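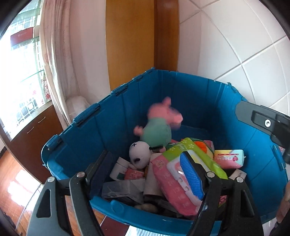
A blue storage bin of toys and household bits.

Kullwood Archival Jacket Film, 30-yard roll

I sell used books from a back bedroom, mostly art and photography, mostly large, mostly heavier than the postage chart would like. Every one of them arrives in a dust jacket that has been loved at the corners. I have gone through a lot of jacket film, and for years I bought Hasow sheets in fixed sizes, which are excellent if all your books were printed to Hasow's idea of a book.

Kullwood sells it by the roll. You get clear film with a paper backing, you cut the length you want, slide the jacket in between, fold down the top edge and crease it. The first one took me most of an evening and looked like a badly wrapped sandwich. By the end of the week I was quick enough to listen to the radio at the same time.

The good news first. The film is clear, without the faint milk-bottle tint I used to get from the Clolleck rolls, and it creases where you tell it to. I covered a 698-page museum catalog with a jacket that had closed tears at both spine ends, and it went from "good only" to something I could list as very good without blushing much. It doesn't repair anything, of course. A price-clipped flap is still price-clipped, just shinier.

Now the grumbling. The roll comes tightly wound and wants to stay that way. Cut a piece, turn around for the bone folder, and it has curled itself back up like a cat. I flatten mine overnight under two volumes of a set I will never sell. The backing paper also runs slightly short of the film on one side, so check which edge you're folding before you commit. I didn't, and had to redo a very nice Lemieux first with the lovely red endpapers.

The instructions are printed in gray on the inside of the box. They cover jackets up to a height that no photography book of mine has ever respected. For oversize things you'll need to overlap two pieces, and the join shows if you tilt the book in the light. Buyers always tilt the book in the light.

No tape is needed, and please don't use any. I have a shelf of otherwise handsome jackets with brown stripes on the flaps, courtesy of someone in about 1974 who was only trying to help.

Worth it? If you cover a handful of books a year, buy sheets and keep your evenings. If you have a wall of the things - and I do - the roll is cheaper and fits more of them. Four stars. The fifth is still curled up on the desk.

Contact | Copyright 2019 | Back to top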